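Notebook, bay 2, Sunday

Cup task, teleop and hand guiding

Started just after nine. Plan was to finish the cup demonstrations for the Romik set and be done by lunch, so that the Plurum people could train on it overnight. We are not done. Writing this up while the export runs, mostly so that whoever picks it up next doesn't trust the number on the tracker.

The number on the tracker is 631. That is episodes recorded, both methods together, all days. After I went through the log and threw out the ones with a dropped stream or no grasp at all, I have 581 I'd be willing to hand over, and I'm not sure about all of those either. The tracker should show the second figure. It shows the first because the first goes up by itself.

Setup

Same arm, same gripper, same table as last time. Task is the plain one: come in over the cup, fingers down, take hold at the rim, lift, set down, let go. One cup. I moved its start position by hand between episodes inside the taped-out area on the printed sheet, then took the sheet away before recording. Controller on the Kashyap build from August, with the filter left at default, against my better judgment.

The protocol says "demonstrator approaches the object naturally." I would like whoever wrote that to sit at the remote for an hour. There is nothing natural about it. You push, the arm thinks it over, the arm goes, and by then you've already started correcting for the fact that it didn't go. What gets recorded is a person arguing with a delay.

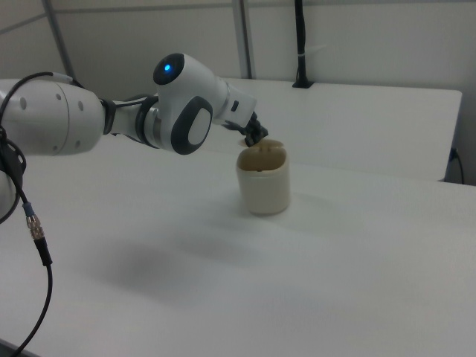
The approach is the part I don't believe in. Going back over the morning's remote episodes, nearly every one has a pause just before the fingers close. Sometimes it's short, sometimes long enough to go and get coffee. I know what it is in my own case: I'm checking depth. From the operator's chair it is hard to tell whether one finger is inside the rim or in front of it, so I stop, look at the second view, look back, and then commit. The policy has no second view. It will learn to stop and wait over a cup for a reason it can't see, and then somebody will show me a plot and call it cautious behavior.

I raised this last month and was told the pauses would average out. They won't average out if everybody pauses in the same place.

Hand guiding

Switched to guiding the arm by hand after the break. Better in some ways. The depth problem goes away when your own eyes are next to the thing. Paths are shorter and I had fewer misses. But:

- Wrist is stiff at low speed, so the last bit of the descent comes out as a stair. Very obvious in joint 5 when plotted.

- My hands and forearm are in the camera for most of it. The Tudell write-up says to replay the trajectory afterward with nobody touching the arm and record that. Fine, but then it's the replay's pictures with the human's timing, and any small slip of the cup on the first pass isn't there on the second. I don't think that's the same demonstration. Tudell treats it as the same.

- Gripper close is still a button on the pedal. So I'm guiding with two hands and closing with a foot, and my foot is late. Consistently late, which at least could be corrected.

Replayed a batch anyway, for comparison. Most went through. Two closed on nothing: gripper came down outside the wall of the cup, shut, lifted, and the log marked both as success, the reason being that "success" is the gripper command finishing and the arm getting back to its lift height. The cup isn't consulted. I've complained about this flag before and I'm complaining again. Until it looks at the finger gap after closing, I'm going to label by eye, and the labels in today's export are mine and not the script's.

That also means the success rate in last week's summary is too high by some amount that I can't work out without watching everything again.

On the claim that more is better

The argument from Plurum is that the method doesn't matter much once there's enough data. Could be. I haven't seen it shown on anything with a narrow target, and a finger over a rim is fairly narrow. What I have seen is a plot where the line goes up as episodes are added, tested on cup positions that were in the training area, by the same person who recorded them. I'd want to see it on positions nobody demonstrated, with the cup put down by somebody who doesn't know where the arm likes it.

I'd also like to see a policy trained on 2 careful operators against the same amount from whoever was free. We have almost enough for that now if the operator field in the metadata is right. I checked a handful and it wasn't always right. It keeps the name from the previous session unless you change it, and people don't change it. I include myself.

Settings I tried on the remote, last hour

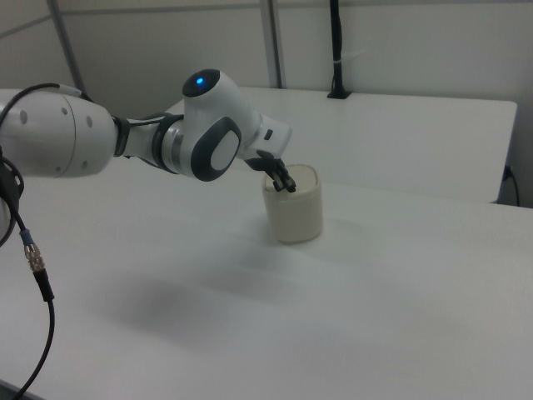 1. Filter at default. Smooth, laggy, pause over the rim as described.

2. Filter halved. Lag better. Pause shorter, still there. Some shake in the fingers on the way down, and I don't know yet whether that is me or the controller. Would need to record with the input held still to tell.

3. Filter off. Don't. The arm does exactly what your hand does, including the parts you didn't know about. Stopped after a few tries and kept none of it.

4. Halved filter, with translation scaled down near the table. Best of the lot. Felt slow, but when I plotted it the whole episode took less time, probably from having fewer corrections. Small sample, one operator, end of the day, and the operator wanted it to work. Somebody else should repeat it before it goes into the protocol.

To do

- Fix the tracker so it shows usable episodes.
- Success flag: check finger gap after close. Asked for this already.
- Clear the operator field at session start.
- Shift the pedal timestamp on the guided set, keep the originals.
- Still-input recording for the shake, filter halved.
- Hold back a strip of the table from all further recording, so there's something left to test on.

Export finished at ten to six. File size looks wrong for the number of episodes in it. Will look at it in the morning before sending anything to Plurum.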